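Home | Issues | Authors | Submit | Search

Filed under: Robotics kits, Hardware evaluation

4. Living with the kit

4.1 What we bought and how we set it up

We ordered the Trillby two-arm kit in May, mostly on the strength of the spec sheet, and I'll admit I was the skeptical one in the group. Lama Karam had used an earlier single-arm model from the same people at Jornau and kept telling me it would be fine. The kit ships as two matched arms, two grippers, a rail base, controller boards and a bag of cable clips that is never quite full enough. Putting it together took me two afternoons, and one of those went entirely on getting the left shoulder square to the rail (the manual says to tighten the outer bolts first, which is wrong, and Jornau's support desk agreed when I wrote to them).

The walls and mat are our own choice. I wanted a busy background, since the vision models we were testing in Section 5 had only ever been shown plain gray tabletops, and a flowery floor seemed like a fair way to annoy them. The seller offers a plain white enclosure as an add-on, and if all you need is clean grasping data I'd go with that and save yourself the trip to the fabric store.

4.2 The pen task

We ran four desk-object tasks on the kit, but the pen handover is the one I want to spend time on. One arm holds a pen upright, the other comes over to take it, and the two have to agree on where the thing is to within a few millimeters. A thin pen leaves you almost no slack! If the receiving gripper closes a hair early, it bumps the pen and the whole grasp rotates. We left other desk items lying in the workspace so the arms couldn't treat every object they saw as the target.
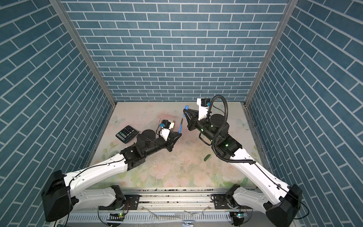

Figure 3. The pen handover task on the Trillby kit. The left gripper holds the pen; the right arm reaches toward it.

Over the full evaluation we logged 1,094 handover attempts, after throwing out 190 that were spoiled by operator error (mostly mine, I'm sorry to say). Inès Maillard did the labeling and she was strict about it: a handover only counted if the pen stayed in the second gripper until the arm had gone all the way back to its rest pose. Under a looser rule the kit would look a good deal better, and I suspect that's the rule behind the numbers in the sales brochure.

What I liked most was the repeatability. Send an arm to the same pose in the morning and again after lunch and it goes to the same place, as far as we could measure with the dial gauge we borrowed from the Collet lab. The grippers are decent too, with enough grip for pens and markers, though I wouldn't trust them with anything heavy.

What I liked least was the cabling. Everything runs along the outside of the links, and on long reaches the loop near the wrist wants to swing around and get into the camera's view. We re-clipped ours several times before we found a routing we could live with. The rail is a pain to keep clean as well. Eraser crumbs and dust settle in the grooves, and sliding a shoulder mount along a dirty rail makes a sound I'd rather not hear again.

4.3 Support and running costs

We were quoted a service plan by Pamness, who handle repairs for Jornau in our region, and we turned it down. The arms have done more than 3,000 motion cycles with us, counting warm-ups and the other three tasks, and so far we've swapped one gripper motor. The part arrived quickly and the swap was easy: four screws, one connector, then a recalibration that the software walks you through. Lama would have bought the plan anyway. For a group with nobody who enjoys holding a screwdriver, I think she has a point.

Contact the editors | Copyright held by the authors | Back to top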